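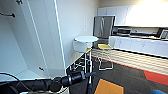
Re-zero the wrist every morning or don't bother doing it at all, came the comment under my last post, unsigned, and then a second line saying that if the Zivo drifts overnight it's the cable and never the encoder.

OK. So I spent the whole week on that and owe whoever it was an update.

Quick recap for anyone new. We run one Zivo arm here at the Brostby place, mobile base, two-finger gripper, doing reach and grasp stuff in a kitchen area with a door, a stool, a chair, cabinets. Normal room things. The job this month was just getting it to go to the same spot twice. It wasn't. Send it to the white stool and it would come in low, then fine, then low again. Drove me nuts.

First thing I did was what the comment said. Zeroed the wrist before every session. Park the base, arm to home, power the joints down one at a time starting from the gripper end, line up the witness marks, power back up, save. Takes a while the first time. I have it down to a few minutes now if I don't get interrupted, which I do.

Helped some. Not enough.

Then the cable. If you look at the arm in the photo there's a thin black one looping near it on the left. I had always left that loop kind of big so nothing would snag. Well. With too much slack the thing can drape over a joint on the way out, and when the wrist rolls it tugs. A small tug but the gripper is a long way out on the end of the arm so a small tug is plenty. I took up slack, put a soft tie just behind the elbow, left the wrist end free. Ran the reach again. Better right away, and I mean I could see it without the log.

Tie it snug but not tight. I did it tight the first time and the insulation had a nice dent in it by lunch. Backed it off, replaced the tie with one of the wide hook-and-loop ones. Leave enough for full roll both directions, check by hand with the joints off.

Next, gripper. Our finger pads come from Demchenko and the sheet says swap at 400 hours. Mine said 562. Oops. I had the counter on the wrong page of my notes and was reading the hours for the base. The old pads had gone shiny and one was lifting at the corner. New ones go on with 4 screws each, and there are 3 shims in the bag that you will want to throw out, dont. You need at least one of them or the fingers don't meet square. I used one on the left finger. Yours might be different.

After the pads you have to redo the closed position. I forgot. Spent an hour blaming the cable again.

Carpet is the other thing. The floor changes in there, dark gray and then a striped bit by the cabinets with a red-orange strip along the edge of it, and the base sits a tiny bit different depending on what the wheels are on. I was parking wherever. Now I put tape down where the wheels go and keep it all on the gray if I can. If a wheel has to be on the other stuff I run the level check again before the first reach. Boring but the low approach is gone as of this morning.

Somebody at Plukovov had told me to put a software offset in and move on. I did try it. It worked for that one stool in that one spot and made everything else worse, so I took it back out. Make sure you write down what the offset was before you delete it, I did not.

Daily list as it stands, taped to the side of the controller:

Wheels on tape
Wrist zero, save
Roll the wrist by hand, watch the cable
Pads, look and touch
Close gripper, check square
Slow reach, then normal speed

Still to do. The elbow makes a click when it's been sitting, only on the first move out, and I want to listen to it with the covers off. Might be nothing. Also ordering a second set of pads so I'm not waiting on the mail again, and sorting out my stupid notes so each counter has it's own page. Next round of reach tests is in March and I'll post the numbers then, good or bad.

To the unsigned commenter: mostly the cable, yes. Pads too though.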